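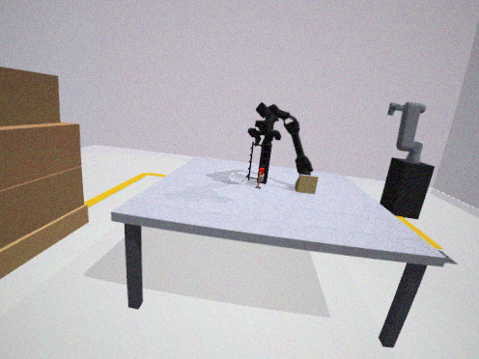
Simulated workcell, black arm with the gripper at the tan box. The gray arm stands on its pedestal beyond the table.

To: Estwood Robotics Club members and parents
Subject: Re: Simulation round, open questions

Dear members,

Thank you for the questions sent in after the July meeting. The message below was received from the Hollis team, and as several other teams have raised the same points, the reply is being sent to the full list.

> We have read the rules for the simulation round and would like
> three things confirmed before we submit. First, may we move the
> tan box before a run begins? Second, does touching the red piece
> end the run or only cost points? Third, our file has 2845 lines
> and the upload page rejected it. Is there a limit?
> Hollis team

1. The tan box must remain at its starting position until the run begins. Teams may change the starting pose of the black arm, provided that the gripper is clear of the box when the clock starts.

2. Contact with the red piece or its support costs 17 points each time. The run continues. Contact with the gray arm ends the run, and the score up to that moment is kept.

3. The upload page accepts files of up to 2201 lines. Comments and blank lines are included in that figure. Teams that are over the limit should move their shared functions into the library folder, where they are not counted.

Please also note that the time limit has been changed to 380 seconds per run. The earlier handout gives a shorter time and should be discarded. The table, the stacked boxes on the left and the yellow floor lines are the same in the practice file and in the scored file, so paths tested in practice may be reused without changes.

The Jurkaline scene file was replaced this month. Teams still working with the Brerkthorpe version should download the new one from the club page, as the old file will not load on the scoring computer.

Entries are due by 6 p.m. on the last day of the month. Each team may submit one entry and one correction. Further questions should be sent to this list so that all teams receive the same answer.

Estwood Robotics Club
Competition Office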